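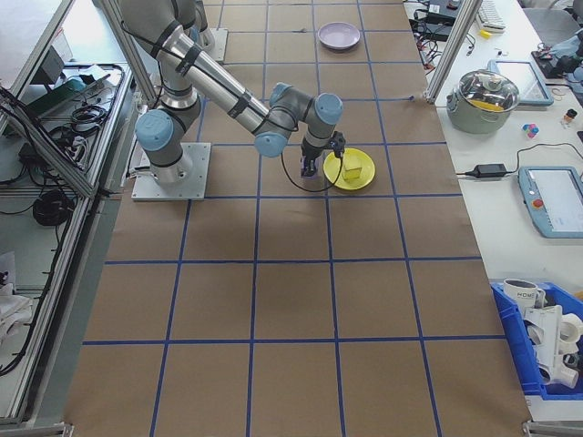
FOR IMMEDIATE RELEASE
October 12, 2019

Kilex Community Kitchen to Reopen With Free Weeknight Suppers

3 min read

CLELLACH - The Kilex Community Kitchen reopens next week after a seven-month closure for plumbing and floor repairs. Doors at 5, supper from 5:30. Free to anyone who walks in, no sign-up, no forms.

The kitchen closed in March when a pipe burst under the dish room. Repairs ran long. During the closure meals went out as cold bags from the Urka Street church hall, 2,461 of them in all.

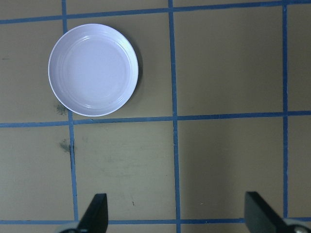

Do I have to live in Clellach to eat here?
Anyone is welcome, from any town, and we don't ask for an address.

New this season: a bigger dish room, a second sink line, and seating for 60 at a time. Second seating at 6:30 if the first one fills up. Highchairs on request. Street parking is free after 5, and the Kubo Avenue bus stops at the corner.

Menus change nightly. Opening week is bean chili, baked chicken with rice, lentil soup, and pasta with greens. A meatless option every night - please tell the server about allergies before you sit down, not after.

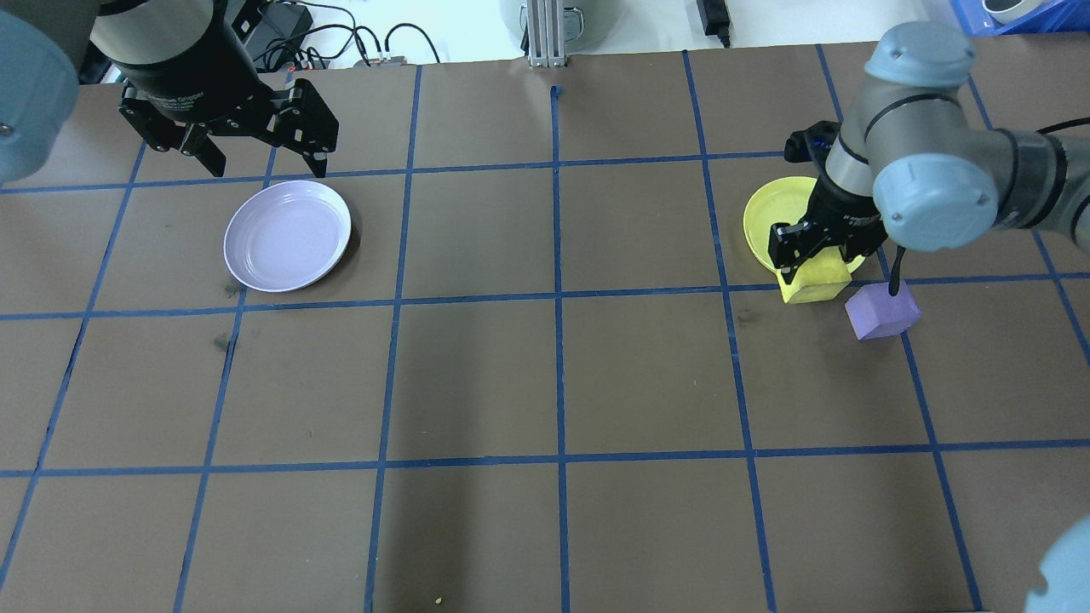

The repair bill was paid by more than 500 local donors plus a matching gift from Kubo Bakery, which will also be sending over day-old bread four nights a week. Remaining costs are for the walk-in cooler, wich is still running on a rented compressor. Donations for the cooler can be droped at the front desk or mailed.

Also needed: canned tomatoes, dry beans, rice, cooking oil. No glass jars please. No home-canned goods - health code.

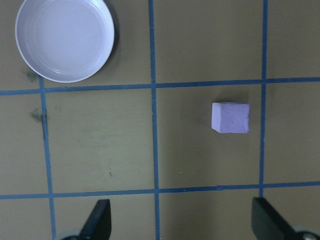
Take-home portions will be handed out at 7:15, while they last. Bring your own container with a lid if you can.

Media may visit the kitchen before service, 3 to 4:30. Call ahead. Please no photos of guests without asking them first.

Contact: Kilex Community Kitchen, 1,035 Urka Street, Clellach | © 2019 Kilex Community Kitchen | Back to top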